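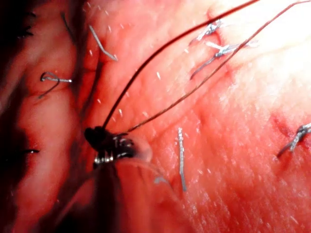

I went into the suturing weekend thinking I was decent with a needle. I have hemmed every curtain in this house, and I once mended a tent in the rain! But sewing cloth and sewing tissue have very little in common, and I spent most of my first morning finding out just how little.

The first surprise is how much time goes into the thread. Before you ever get to the pretty part, you are minding two ends, keeping them apart, and trying to pull with an even hand so the stitch sits snug without biting in. Efthymia Koutsoukos, who taught our table, kept telling me to slow down (I talk fast and I sew fast, apparently). She had us write down every knot we tied in a little notebook. Mine got to 298 by the end, and I would call maybe 100 of them respectable.

Then there is the shine. Everything moist throws back light in a thousand little specks, and dark thread is a real kindness to tired eyes. The grey-blue kind is lovely in the packet and a nuisance to follow, at least for me, although the trimmed tails do show up nicely against all that red.

Līga Lill, who sat next to me, ties a knot so tidy that I kept forgetting my own work to watch hers. She told me she practiced all through February on chicken thighs from the grocery store, so guess what is thawing in my fridge tonight. I have 7 yards of old thread to use up and a pair of needle holders on loan until the end of the month. My husband has been told to check before he cooks anything.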